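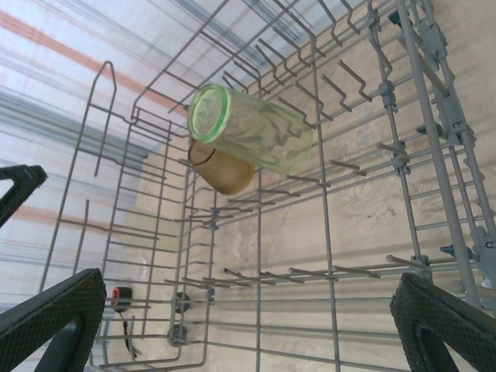 Two cups in the rack, seen from the wrist camera.

Home | Builds | Club Guides | Parts | Contact

Teaching Two Arms to Load a Dish Rack: A Guide for Student Clubs

Posted February 4, 2021 by Wian Le Roux
61 shares | 18 comments

Every season somebody brings our club a video of a robot putting away dishes and asks when ours will do that. My usual reply is to ask how many takes the video needed. Still, the Prinia team picked cups and a dish rack as their project, and after enough evenings at it we have a routine other clubs can copy. I'm not going to promise you a robot butler. What you get is a set of recorded demonstrations that might be good enough to train on.

What you need

- Two arms with parallel grippers and a camera at each wrist
- A wire dish rack
- Plastic cups, more than one color and at least a few clear ones
- A PC with plenty of disk space
- Two students per session, one driving and one logging

We run our arms from a control box the students named Magagula. A kit from Brikix or Zukier may work too, but I haven't tried either, and I don't put much stock in spec sheets that list payload and skip finger wear.

Step 1. Fix the rack down

Clamp it or tape it, whatever you like. A rack that creeps will spoil a night's recordings and you'll blame the software. Mark the corners on the surface underneath so you can put it back after somebody bumps it.

Step 2. Look through the wrist cameras before you move anything

Students want to skip this. Don't let them. Open both feeds and check that you can see the fingertips and a fair amount of rack. Then tilt the wrist through the angles you plan to use and look again. The view rolls so far that people lose track of which way is up, and a driver who learned on the straight-down view will reach the wrong way.

Step 3. Start with colored cups

Green and amber are easy to pick out against gray wire. Do 40 placements with those before you touch a clear one. Log each attempt, including the bad ones. If your log has no failures in it, I don't believe your log.

Count a placement only if the cup stays put when the gripper opens and backs off. We argued about this for a week. Oratile Shezi, who keeps our log, wanted partial credit for cups that landed on the rack but leaned on a neighbor. I said no. She now marks them "leaning" in their own column, and I've stopped complaining about it because the column is useful.

Step 4. Move to clear cups, slowly 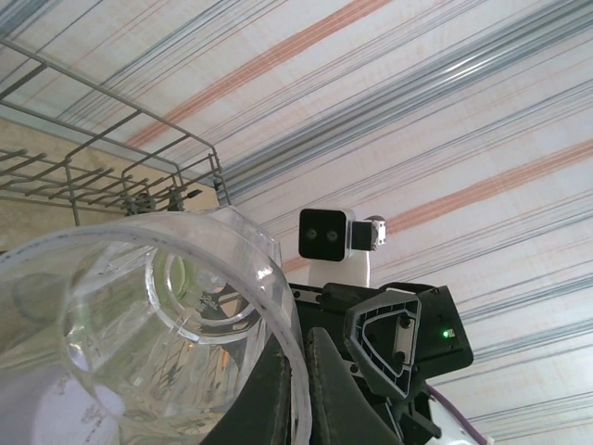 A clear cup in the fingers, with a stereo camera on the gripper beside it.

Clear plastic is where the nice demo numbers go to die. The rack shows through the wall, the facets throw highlights, and up close the rim covers a good part of the view. Our drivers could cope, mostly by checking the other arm's camera. Whether a trained policy will do the same is a separate question, and you should be suspicious of anyone who answers it before testing.

Go easy on grip force. Too much and the cup bends, then springs when you let go. Set the force by hand on a spare cup and write the value on the log sheet.

Step 5. Decide which arm does what

Pick one arm to hold and one to watch, and stick with that for a full session. When both arms are allowed to do anything, each driver makes up a private style and the recordings won't match. Keep the second wrist back far enough that its fingers don't cross the path of the first. Ours touched twice before we made that a rule.

Have the driver pause before lowering and turn the cup so the watching camera gets the base. The molded rings are the easiest thing to find on a clear cup, and the pause gives the logger time to write something down. 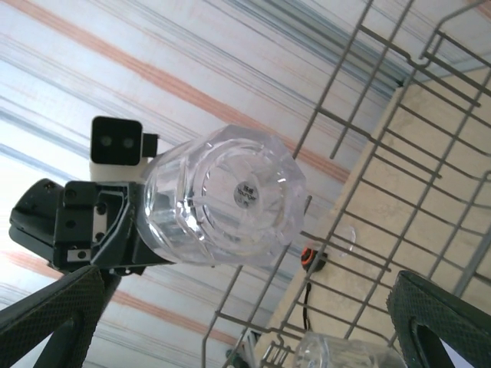
Step 6. Check the recordings the same night

Watch every tenth clip at full speed. You're looking for dropped frames, one camera lagging behind the other, and cups that were already in the rack when they shouldn't have been. Delete nothing. Move the bad clips to their own folder and note the reason.

How many demonstrations is enough?

I don't know. The number that gets passed around among clubs is 800, and I've never seen anyone show why. We'll train on what we have in March and compare it with half the set. If the half does just as well, I'll say so here, and some of those evenings were wasted.

Common problems

The gripper closes on air: check the fingertip pads for wear first, then the camera mount screws.

The cup catches on a tine: come in higher and straighten the wrist before you lower.

It worked last week: check your tape marks.

Share | Print | 18 comments | Next guide: Cable routing for moving wrists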